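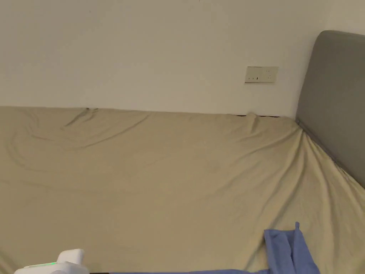
Equipment planning for household manipulation work

Equipment planning for household manipulation work is the process by which a laboratory, company or school decides what to buy, rent or build before it starts teaching robots to do tasks in homes, such as making beds, folding clothes and clearing tables. It covers grippers, spare parts, storage, household goods and rooms, together with the working hours of the people who use them. The term is used mostly in small and medium projects, where one person often prepares both the technical plan and the budget.

Background

Early home robotics projects usually bought one complete robot arm and planned everything else after it. The arm took the largest part of the money, and the number of homes that could be visited was small. When hand-held grippers became common, the order of planning changed. A hand-held gripper is moved by a person and records the motion of the hand, so a project can begin in real bedrooms and kitchens before any arm is purchased.

Main cost groups

Capital items are bought once and kept for several years. They include grippers, arms, computers and charging stations. In the planning guide written by Pejman Tabrizi for the Hutden training program, a capital item is anything that costs more than 190 dollars and is expected to last longer than 2 years. Other organizations use different limits, and the limit should be agreed with the accounting office before the first order.

Consumable items are finger pads, cables, batteries, cleaning material and memory cards. They are cheap one by one but are ordered many times. Soft finger pads wear faster on cloth with a rough weave than on smooth plastic objects, and a plan for bedding tasks normally has a larger line for pads than a plan for kitchen tasks.

Household goods are the objects to be handled: sheets, blankets, clothes, dishes. Used goods are accepted in most projects. For beds, it is recommended to buy fitted sheets in more than one size and fabric, as the force needed to pull a corner over a mattress changes much between them.

Rooms can be rented by the day or prepared inside the laboratory. A prepared room costs less over a long period, but it gives little variety of furniture. The distance between bed and wall is important here - a bed placed against a wall leaves little space for the hand and the tool, and the work goes slower.

Buying and renting

The Hutden guide compares two small projects. Zodine bought five grippers at the start, with one complete set of spare parts. Femell rented its grippers month by month and bought them only after the first season, which ended in October. The yearly cost was lower for Zodine, while Femell was able to change to a lighter model without selling old equipment. The guide does not prefer one method, and advises renting when the list of tasks is not yet fixed.

Reserve

A reserve is money that is not given to any item. The supplier Coutinho suggests to its customers a reserve of up to 3000 dollars for a first project. Typical uses are replacement of dropped devices, import fees, and extra shipping when a repair must be done abroad. Training hours for new operators are often forgotten in the plan and then paid from the reserve - many planners now write them as a separate line.

See also

Data collection in homes
Gripper maintenance
Total cost of ownership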